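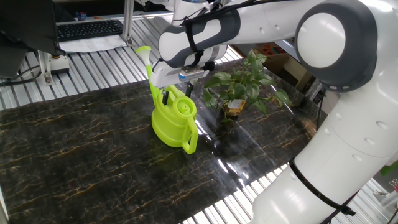 Lime-green watering can, Purnley open day

Home Trips Gardens Plant notes Archive Contact

Purnley Nursery open day, 26th March. Writing this on the bus home so excuse the state of it.

Got there late. The 834 doesn't stop at the nursery gate anymore, it drops you at the feed store and you walk back along the road with no sidewalk. Boots, not sneakers. Parking is in the lower field if you drive, and it was soft by the time I left, two cars getting pushed.

Free to get in. Tea extra. Map on green paper, printed so pale I gave up and followed a family with a stroller.

Started in the fern house, which was the best of it. Warm, low, dripping from everywhere. Long benches of maidenhair and bird's nest, then a back corner of staghorns on boards that are not for sale no matter how you ask. I asked. Laine Kalniņš was giving the talk in there and she's quick – no slides, just picks up a pot and goes. Main points from my notes, what I can read of them:

Most ferns that come back to the nursery dead have been drowned. Lift the pot before you water it. Light pot, water. Heavy pot, walk away.

Rain barrel water if you have it. Theirs comes off the glasshouse roofs into tanks behind the potting shed.

Misting does very little. A group tray with gravel does more.

Never into the crown. Go round the edge, slowly, and stop when it runs out the bottom.

Somebody wanted to know about ice cubes and she just shook her head and moved on.

Potting shed next. Smell of bark and wet paper bags. You could fill your own four inch pot from three bins – bark mix, peat free, something gritty for cactus – and take it home for $2. Made a mess. The bark mix is coarser than what I buy and I think I'll switch. Tõnu Mets runs the shed and has strong views on drainage crocks (against). He also says feed from March to September and then leave the poor thing alone, half strength, and don't feed anything you repotted in the last month. I've been doing that wrong for years.

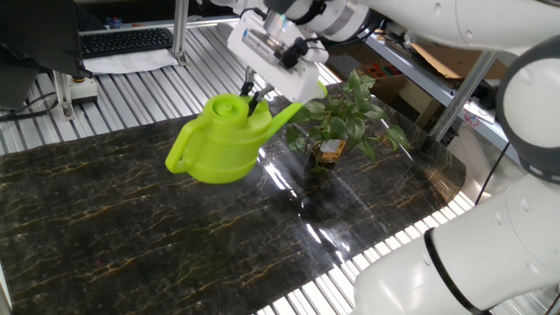 Raimonds Siliņa disagreed about the feeding, and said so loudly enough that the back row turned round: a plant in a north window should wait until May, whatever the calendar on the bottle says, because it isn't growing yet and all you get is salt on the soil. Tõnu said fine, but most people's windows aren't north. It went on a while. I have a north window so I'm with Raimonds.

Lunch was soup. Good soup, bad bread. Line out the door at noon so go early or go at one thirty.

Afternoon I did the Rinside collection, the long narrow house past the compost bays. All begonias. I'm not a begonia person and came out having written down eleven names, so. The dark leaved ones want more light than I thought. The spotted canes can be cut right back to two nodes and they'll bush out, cuttings root in plain water on a windowsill. Labels are handwritten and some have run, bring glasses. 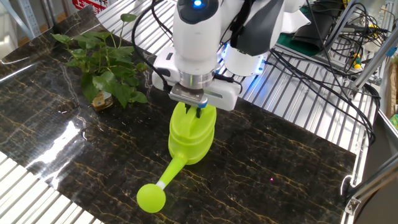
The far end of Rinside is colder and they keep the dormant stuff there, tubers in crates under newspaper, nothing to look at till July. Skip it if your short on time. I wasn't going to but the door sticks and I went out the wrong side, which put me by the sales tables anyway.

Prices. Small ferns fair. Begonias fair. Big palms silly, one was $834 and I checked the tag twice. Orchids I didn't look at. There's a bargain bench round the back by the faucet, everything a bit crushed or leggy, and that's where I spent my money. Bought a bird's nest with one torn frond and a cane begonia with no label. Cash only on the bargain bench, cards at the main desk.

Didn't get to the Barrientos cactus table, sold out by two. Jaanus Šimkus had the last of the good ones under his arm when I met him at the gate. Hmph.

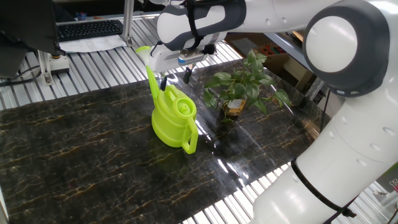

Watering can on the black marble-pattern mat.

If you go: next open day is in July, same gates, they open at ten. Bring a box for the bus, mine tipped over at the first corner and theres bark all down the aisle. Restrooms are by the soup.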